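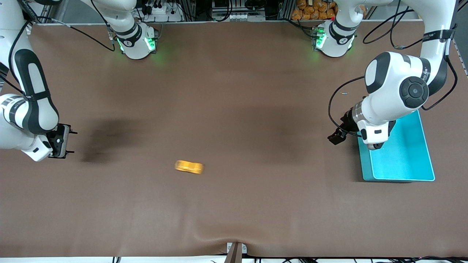

**Wendstead Toy Exchange, monthly meeting**
30/06/2024, Sheehan room, started late (key)

Typed up fast from my notes, shout if I got something wrong. Last minutes agreed, one change: the puzzle shelf is the LEFT one.

**1. Big table**

Long talk on this, sorry to those who wanted it short. Points as they came up:

- Brown cover is wrinkled again. Two people want it pulled off and relaid, one says leave it, it doesn't bother anyone but us.
- Dark smudge on it. Discussion of what it is. Marker? Grease off an axle? Not settled. Tried nothing on it yet. Agreed to test a damp cloth first on a corner that doesn't show, then mild soap. No bleach please.
- If it won't shift we live with it till the new cover comes. Suggestion to turn the sheet over, someone to check what the underside looks like before we get excited.
- Small scraps to be picked up as you go. There was a little thin blue-gray one left on there, no idea what off. Check it isn't part of something before it goes in the trash. We lost the flag off the pirate boat that way in the spring.
- Color of the cover: brown is fine for yellow and white toys, hopeless for the wooden stuff, you can't see a brown peg on it. Ask for a lighter one next time? Four for, rest didn't mind. AGREED lighter, if same price.

ACTION: price for a new cover from Prirnel. Ceiling $50 incl. delivery.

**2. Yellow car**

The small yellow one, on the table. Where does it live? Not in the vehicles tub list, not in the loans book under cars OR trucks. Somebody thinks it came in with the garage set, but the garage set is listed complete without it.

Choices talked over: add to the garage set, put in the loose vehicles tub, or keep it out as a table toy for the little ones who come along with a parent and get bored. Most liked the last one. Point made that it's small, so not for under-threes, and we need to say that out loud to people and not only on the sheet by the door.

AGREED: table toy for now. Gets a number like everyhting else. Wheels to be checked for wobble before kids have it.

ACTION: number label, wheels, entry in book.

**3. Tubs and labels**

Arkesero tubs: lids still cracking at the corners. Five gone since the last order. We have 600 labels and not enough lids, which got a laugh. Replacement lids sold separately but only in a pack. Decision put off until we know if they fit the old tubs, the old ones are a hair wider.

Label wording. Please write what is IN the tub, not what used to be. "Farm (some)" is not helpful. Count the pieces before it goes out and again when it comes back, write both down, initial it.

Marker pens: the thin ones rub off. Use the fat ones. Caps ON and keep them away from the table cover, see item 1.

**4. Money**

$200 in hand after rent. Sheehan want the next quarter up front, that's fine, already set aside and not in the 200. Cover and lids come out of what's left so we can't do both and the rug. Rug moved to the fall.

Late fees: dropped the idea again. Reminder cards instead, 100 printed, in the drawer, please use them.

**5. Cleaning day**

Needs doing before the summer break. Order of work:

1. Soft toys out first, they take longest
2. Plastic vehicles and animals in warm soapy water, dry on towels
3. Anything with a battery gets wiped only, batteries out, door screws in the saucer
4. Shelves
5. Table last, once nothing else is going to land on it

Bring your own towels. We have gloves in medium and large, no small. Chairs go back in rows of six or Sheehan will email us again.

**6. Anything else**

- Marble run missing its funnel. If its at your house no questions asked.
- Somebody asked for more trucks, fewer dolls. Someone else asked for the reverse. Noted.
- Kettle: works if you hold the switch. Don't hold the switch. Replacement being looked for.
- Dinosaur donation, still in the hallway, two bags. Needs sorting, happy to do one bag if someone takes the other.

Ran over by 20 min. Next one same room, date to folow by email once Sheehan confirm the booking.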